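The Table Setting

The summer I turned old enough to be useful, my aunt put me to work at Tondudico, where she was in charge of teaching the arms, and where I had told everybody I would be learning to write programs. I wrote no programs. I stood beside a table with a green cloth on it and moved a heavy red arm with my own two hands, hour after hour, while it remembered. 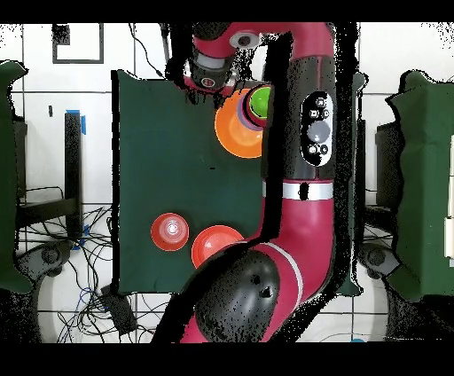
My aunt had never believed in rushing a pupil, and she saw no cause to change that for a machine. She would have me guide the wrist over to the bowls and stop, and then go back and do it again a little slower, like a child being walked through a waltz. The lime-green cup went inside the dark red one, and both of them sat in the big orange bowl, and she bent to study them for so long that I began to worry about her back — she had been on her feet since breakfast, and so had I.

"You're hurrying at the end," she said. "You always hurry at the end. You did it with piano."

I said the arm didn't know anything about piano.

"It knows what you show it, sweetheart."

By July we had moved on to the Zisano handles, which let you drive the arm from a stool across the room, and I was worse at those than I had been with my hands. You had to feel the grip close without feeling it. I went through 19 tries one afternoon setting a single cup down into a bowl, and my aunt, who loved me, wrote every one of them in her notebook.

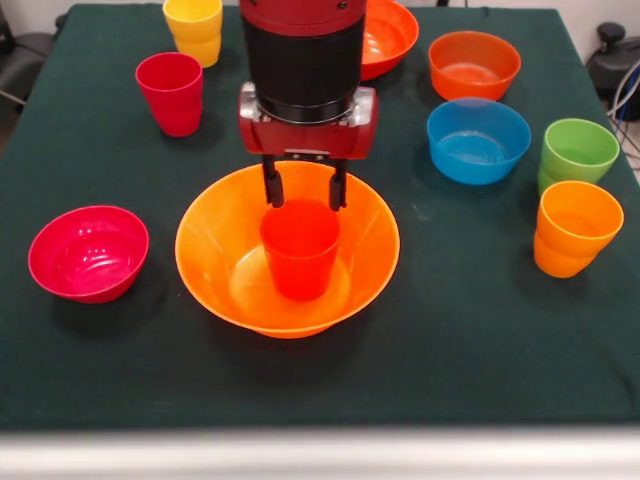 She took the handles herself after that. I had seen her ice cakes and thread needles and back a trailer down a boat ramp in the rain, and it was all there in the way she brought the cup down, with that tiny wait before letting go. I asked her what the wait was for.

"Manners," she said, and passed the handles back to me.

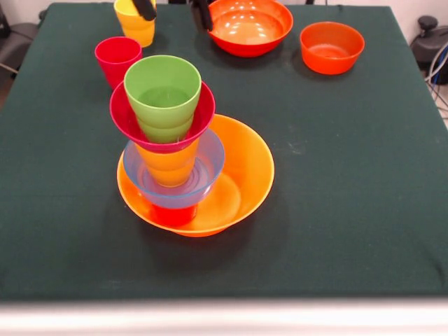 Page last changed: 27th March

I got it, in the end, on a try I wasn't paying much attention to, when I was mostly thinking about supper. Then my aunt had me do it three more times, and then we let the arm have a turn alone. It reached out, lowered its cup, and waited that same small wait before it opened its fingers, and I turned to look at her. She was already writing it down.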